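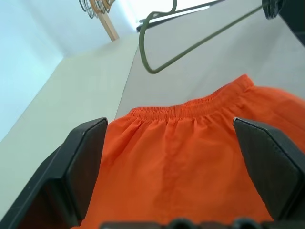 Does an elastic waistband change how a pair of shorts should be folded?
Less than most folding guides claim. The gathers add bulk along one side, so a fold made straight down the middle tends to spring open, but the same few steps work for elastic and flat waistbands alike.

Estwood Folding Notes
README, last revised July 15, 2019

What this is

A set of 2,342 written entries on folding everyday clothes on a table. Each entry covers one garment folded once, by hand, with a short note on how it went. The entries were collected in a rented room in Coltent, starting in January. Shorts account for 875 of them, more than any other garment, mainly because shorts were what we had.

An earlier version of this file gave the total as "over 3,000." That figure counted duplicates and a batch of towels that were later removed. Please don't cite it.

What is in an entry

garment: shorts, T-shirt, long pants, pillowcase
waist: elastic, flat, drawstring, none
fabric: the folder's own word for it (see Known problems)
steps: the folds in order, in plain words
held: whether the fold stayed closed when moved to a shelf
remark: free text, often blank

Where we doubt the data

The "held" field is the one people ask for and the one we trust least. Moving a folded garment to a shelf sounds like a clear test. Some folders carried the stack flat on both hands and others picked it up by a corner, and the entries don't say which. A high rate for one method may only mean that a careful person used it.

We also doubt the popular claim that rolling shorts saves drawer space. The Escobar drawer sheet, which came with the first batch of notes, says so in its opening line and never gives a drawer size. Our own entries can't settle it. We recorded no measurements before or after.

Known problems

The fabric words are a mess. "Light," "thin" and "summer" probably overlap, and one folder wrote "normal" for everything. Color was left out on purpose — it has no bearing on the fold, whatever the Prarken labels suggest with their sorting scheme.

Wrinkles were never scored. Several remarks say "smoothed first," but a blank remark doesn't mean the garment wasn't smoothed. Treat it as unknown.

Drawstring shorts with an elastic waist were filed under drawstring until spring and under elastic afterward. Roughly 2 percent of the shorts entries are affected, and we haven't gone back to fix them.

Folding shorts, as most entries have it

Lay them flat, waistband away from you. Smooth the legs without stretching the elastic. Bring one leg over the other, tuck the point of the seat in, then fold the hem up to the waistband. Fold once more if the drawer is shallow. A minority start from the waistband and fold down, and their notes read just as well.

Use

Fine for teaching, for wording instructions, or for arguing with a folding guide. We would not use it to rank methods.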